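Trokach Demonstration Kit
Head camera, two wrist trackers, recording software

Reviewed and stocked by Dokham. Page notes by Marisol Lindqvist.

The maker says 80 demonstrations will teach a humanoid a household chore. We'd treat that number with caution. In our own trial we recorded 807 episodes of shoe tidying before the policy was worth arguing over, and it still favoured the one shelf it had been trained on.

What you're paying for is the recording side, and that part is decent. Head video and joint positions share a clock, episodes can be trimmed on the spot, and files export without a licence key. The labelling tool is slow – budget for someone's afternoon.

In the box
Head camera with bracket
Wrist trackers (pair)
Sync unit and power supply
Software for one workstation

Fits: Prandach and Sầm upper bodies. Hands not included.
Storage: 800 GB drive supplied. Ours filled in March.
Weight of head unit with bracket: 23 g over the brochure figure.

The brochure also promises "any home, any layout". Ask to see the episodes behind that. Low shelves are a fair test, as the hand can easily cover whatever it's reaching toward, and a single head view won't tell the model much about what's behind the fingers. 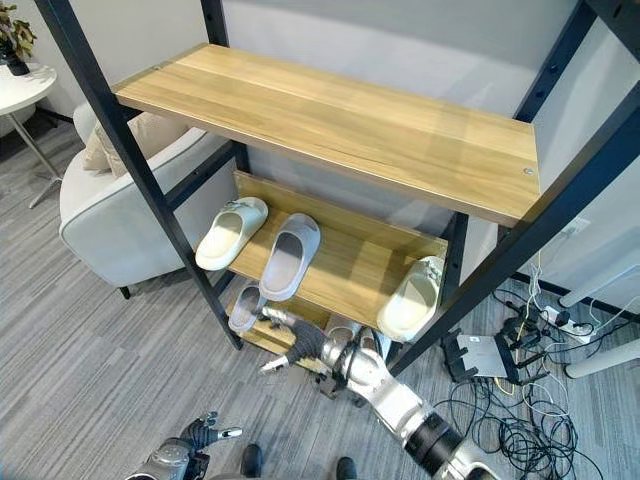 Head camera view, slipper shelf task. The pale slipper on the bottom board is partly behind the hand.

Returns accepted if the sync unit is unopened. Pricing on request, which we don't love either.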